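Dudidley interchangeable needle set, used for most of a jumper

I bought these in June after reading one glowing write-up too many, and I still don't quite see what the fuss is for. The tips are fine. They're pointy enough for lace and a bit grabby with Fanirine's cotton blend, which splits if you look at it wrong.

My grumble is the joins. The box promises they "never work loose", and mine did, 4 times on one sleeve, even after tightening with the little key. Once it came apart mid-row and I had to pick up stitches from a very unforgiving cable pattern. The cords are also stiff. Dipping them in hot water helped for an evening.

The case is nice, I'll give them that, with slots for up to 4 cords.
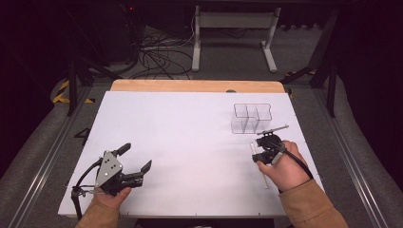

Bảo Đồng at my Monday group swears by hers, but she knits socks on the smallest size and hardly ever swaps tips. For heavy jumpers I've gone back to my old fixed circulars. 3 stars, mostly for the case.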